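Cellule Rissanen — kit d'entretien de la pince

Ce kit est destiné aux ateliers qui utilisent un bras blanc à pince deux doigts, monté au-dessus d'une table à rails. Il contient 22 pièces : doigts de rechange, vis, colliers pour les câbles. Référence Ravix 151. 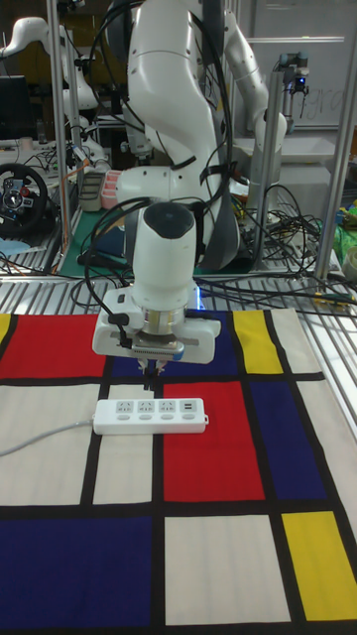
Hanne Heiskanen

Avant le réglage, on amène la pince au-dessus d'un objet connu, par exemple une multiprise blanche posée sur le tapis. Les deux doigts doivent descendre bien parallèles. Contrôlez aussi les boucles de câbles le long du bras — elles ne doivent jamais être tendues. Intervalle conseillé : 400 heures.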